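Search this site Go

October
By Aleksandra Jasińska

Simulation group, grasping task

The club's simulation group has moved from blocks to fruit. The apple model replaces the cube in the Irisska scene, and the controller is otherwise the same two-finger setup as last term. We ran 309 trials with the wrist view as the only input. Friction was fixed for the first 92 and varied after that. Each trial now takes over 12 seconds, mostly contact solving, so please queue long batches overnight.

Open items: the grip force limit is still set by hand, and the log format does not match what the Grasta team reads.

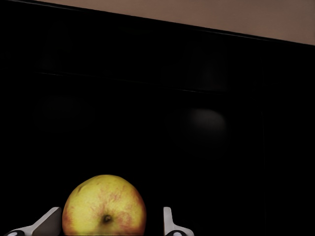

Simulated apple between the gripper fingers, calyx end showing.

Trial logs are in the shared folder. Send corrections to Aleksandra before the next build.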